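FOR IMMEDIATE RELEASE
2025-04-27

Rostholm Bedding Opens Its Second Linen Library, This Time in Holloway

HOLLOWAY — Rostholm, the family bedding company that has been sewing sheets and duvet covers in the old Trekton mill building for longer than most of its staff can remember, is very happy to share that its second Linen Library is now open on Vivent Street, and that everybody with a bed to make is warmly invited to come in and have a look around.

For anyone who hasn't visited the first one, the idea is a simple one and we are rather fond of it. Members borrow bedding the way they would borrow books. You choose a set, take it home, sleep in it for up to eight weeks, and bring it back when you feel like a change. We do the laundering and the mending, and the set goes back on the shelf for the next person. There are 1,085 pieces in the Holloway collection to begin with, from crib sheets and plain pillowcases to the big winter duvets that never seem to fit in anyone's closet once spring comes along.

The first Linen Library opened last August with 156 members, a good many of whom have told us (at length, and we loved every letter) that what they enjoy most is being able to try a pattern in their own bedroom before deciding whether they can live with it. A print that looks lively when it is folded on a shelf can look like something else altogether once it has been slept under and left in a heap in the morning light, or in hardly any light at all.

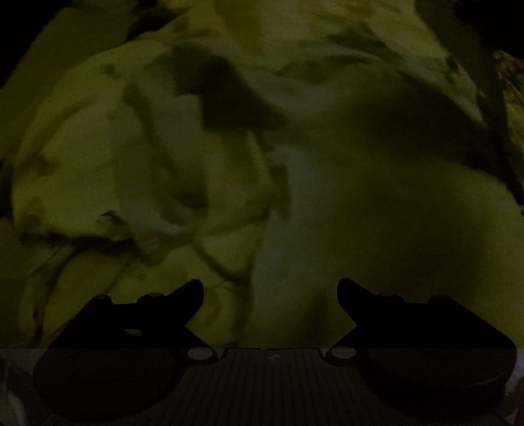
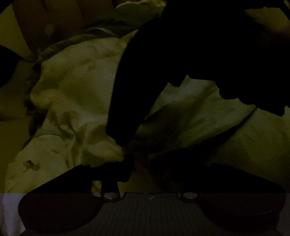

"I have always thought that bedding should be judged unmade," said Morag Tosh, who founded the library and still picks out most of the patterns herself. "People iron a sheet, pull it tight, stand back and say how nice it looks, and then they spend the whole night wrinkling it. I want to know how it bunches up, and whether it's pleasant to get hold of when you're half asleep and trying to find the corner. My mother made five beds every morning before breakfast and she could tell you all about a sheet just from shaking it out."

Along with the lending shelves, the Holloway location has a mending table, where members can sit down with one of our sewers and learn to patch a worn spot or replace a row of duvet buttons, and a quiet back room with a full-size bed for our bed-making mornings. These are relaxed little sessions, with coffee, and they cover the things that so many of us were never properly shown: how to get a duvet into its cover without climbing in after it, how to fold a fitted sheet so that it stays folded, and how to store a heavy blanket over the summer. Children are welcome and tend to be very good at the duvet part.

Membership covers two full sets at a time, and members of the first library can use their cards at both locations. Sets with small marks or faded patches that won't wash out are kept on a separate shelf and can be borrowed for guest rooms, camping trips and pets — please just tell us which, so we can label the bag when it comes home.

We are also glad to accept donations of clean cotton bedding in any size or color. Bring it to the front desk during opening hours, and if you happen to remember where it came from, do write that on a slip of paper and tuck it in. We like to know.

Press contact: Morag Tosh, Rostholm Linen Library, Vivent Street, Holloway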